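# Chapter 11. Grip Loss and Multiple Picks

In December, a sorting cell at the Skodport dishware depot dropped a load of ceramic plates from a height of 22 centimeters. The arm had been told to lift one plate. It had closed on several, carried them over the side of the bin, and lost them when the arm changed direction. The cell did not stop. It recorded a completed pick, returned to the bin, and began the next one above a floor covered in broken pieces.

The first person to reach the cell was Lemlem Gebru, the shift lead. She pressed the emergency stop before opening the gate, as the site rules required, and was not hurt. A second worker, who had leaned over the low side of the fence to look, received a small cut on the hand. The report written by Victor Shirima listed the event as a handling fault with a minor injury. After review by the safety office, it was entered again as a guarding fault. Students should keep both labels in mind, as this chapter deals with each of them.

## 11.1 How a Multiple Pick Occurs

A multiple pick takes place when a gripper closes on more objects than the task calls for. It is common with thin, stacked items. Plates that stand on edge and lean together leave very little space between their rims, and a finger meant to enter behind the first plate may enter behind the second or third. The fingers then close on the whole group. To the controller, the grip may look normal: the fingers have met resistance and the force is within limits. 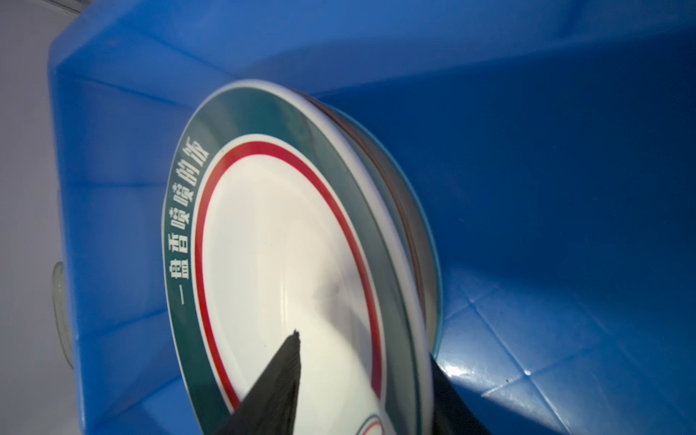

Three signals can reveal the error before the arm begins its lift. The first is the distance between the fingers at the moment they stop closing. The second is the weight felt at the wrist once the load leaves the bin. The third is the view from the wrist camera, which can show extra rims behind the front plate. At Skodport, only grip force was checked. The finger distance was stored in the log – 217 entries were later found with a reading too wide for a single plate – but no rule made use of it.

## 11.2 Why the Cell Kept Running

The controller treated an empty gripper at the drop point as proof that the plate had been delivered. A plate lost on the way gave the same result. Bethel Ejigu, who led the review, asked that every release be confirmed by a sensor at the receiving tray, and that 2 failed confirmations in a row bring the arm to a protective stop. The change was made to the program first and to the written procedure some weeks later. During that gap, operators who met the new stop had no approved way to clear it. Section 11.4 returns to this point.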